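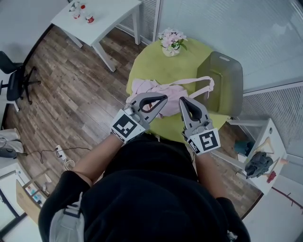

Figure 3. A light pink fabric bag with a long strap, on a round green table.

4.2 Do soft bags really get used more?

The claim that shoppers reuse a soft bag more often than a stiff one is repeated so widely that it is rarely checked. Viklund's Jelleton survey is the usual source. It asked 118 shoppers to recall how many trips they had made with each bag they owned, and recall of this kind is weak evidence. People remember the bag they like – or the one they feel they ought to be using.

Our own diaries from Plandosholm give a less cheerful picture. Households wrote down each trip for 14 days in October, and soft bags (the type in Figure 3) came out only slightly ahead of stiff ones. Once we set aside trips made on foot, the gap was too small to mean much. Leckie argues that a bag that folds into a pocket is always at hand. Perhaps so, but up to 3 in 10 diary entries for soft bags read "left at home," and the Illen diaries show much the same pattern.

We do not claim that material has no effect. The diaries were short, and some were plainly filled in at the end of the week. But the strong version of the claim, in which softness alone changes habits, finds little support in either town.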